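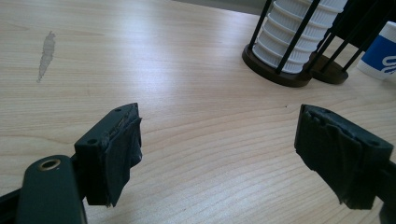
Okay, table thread! I've been working on the same tabletop for most of the winter and it finally went back on its legs this morning, so you're all going to hear about it. Some of you have been following since the "should I sand it or leave it alone" poll (sand it won, 86 votes, thank you all). I'm so happy with how pale it stayed. The grain is this fine blond stripe with long wavy lines running across, and when daylight comes in over it the middle goes almost white. I keep walking past just to look.

Background for the new people: the table came out of the old reading room at Ladefoged when they cleared the building. I paid 459 kroner for it, legs included, and Mikkel Þrastardóttir drove it home with me in the back holding on to it. It had a thick orange varnish on top and a lot of coffee in the varnish. I loved it right away.

The varnish took forever. I started with a scraper, by hand, a strip at a time, always going with the grain. If you've never used a card scraper, please try one! You get these tiny curls coming off and it's so quiet you can listen to the radio while you work. The hard part is that the grain on this top curves a little, so you have to keep turning the scraper to follow it.

Then sanding. 80 grit, 120, 180, and a very light pass with 240. I vacuumed between every grit and wiped with a damp cloth before the last one so the fibers would stand up. I skipped that step on my bookshelf two years ago and it felt like a cat's tongue after the first coat.

A few people asked what wood it is. I don't know! Ragnheiður Skov says ash, my neighbor says something else every time he comes by, and the tag underneath only has a stock number on it. I've stopped guessing and I just call it the blond one.

Now the finish, which is what most of the questions were about. I tested three things on the underside first:

Plain linseed oil. Smelled lovely, went yellow.

Clear hard wax oil from Plilent. Nice to the touch, a bit darker than I wanted.

White-tinted soap flakes in warm water, the old-fashioned way. Winner! It kept the wood the color it was when I finished sanding.

Soap recipe, as taught to me by Inger Brynjólfsdóttir, who has done her kitchen floor this way since before I was born: one part flakes to 20 parts hot water, stir, let it cool until you can put your hand in it. Wipe on with a cotton rag, wait five minutes, wipe off the extra. Let it dry overnight and do it again. I did 7 coats – Inger says that's too many and she's probably right.

Yes, you have to keep it up. I'm planning to give it a fresh wash of soap once in February and then see how it feels. If it feels dry under your hand, soap it. If it doesn't, leave it alone and go drink your coffee.

Someone asked about water rings. You can get them, sure. Wet the whole top evenly, scrub with the grain using soapy water and a soft brush, and most of them lift. I did this on the test patch with a red wine ring and there's a faint pink shadow left that I've decided is fine, because it's on the underside and it's my table.

Things I'd do differently: buy twice the sandpaper. Wear the good mask from day one. Take the top off the legs BEFORE carrying it up the stairs. (Sorry again, Mikkel.)

Oh, and check the screws before you put it back together! Two of mine were bent and I only found out with the top upside down on blankets and Bjarke Blöndal holding a leg in each hand. He was very patient. We ended up using slightly longer ones from his junk drawer and it stands rock solid now.

Next up is deciding on chairs. I've got a pair of old stools that are the right height and completely the wrong color, so I'm guessing you can see where this is going. If anyone has spare soap flakes, I'm nearly out and I'll trade you cinnamon buns for them!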